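Print this page | E-mail this review
2 min read

Tamosby wooden picture frame, $39
By Houshang Parsa

Thirty-nine dollars is a lot for a small frame. I wanted to see what the extra money bought.
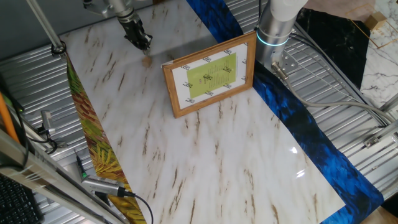 The look

Honey-brown border, plain, fine. The sample insert has more logos than I'd like. I also looked at marble-pattern sheeting

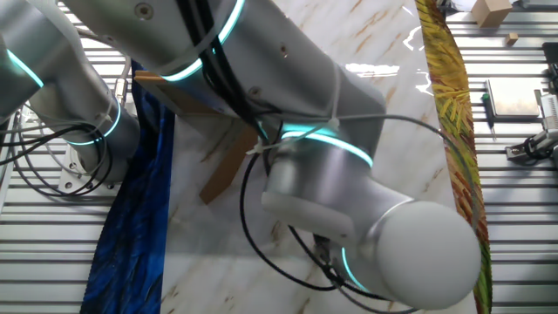 and glossy stuff like that throws glare, so don't blame the frame for it.

The back

I expected better at this price. 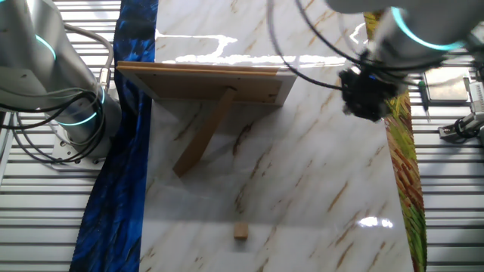 Rear view, light tan backing board.

Standing up

It stands by itself. Whether it'll survive a slammed door in November, I doubt. 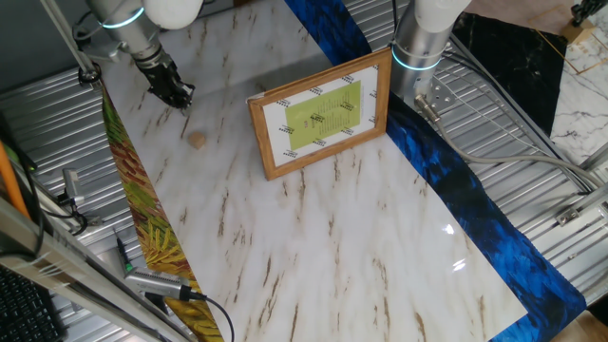 Frame upright, with a small wooden ball.

Wait for a sale.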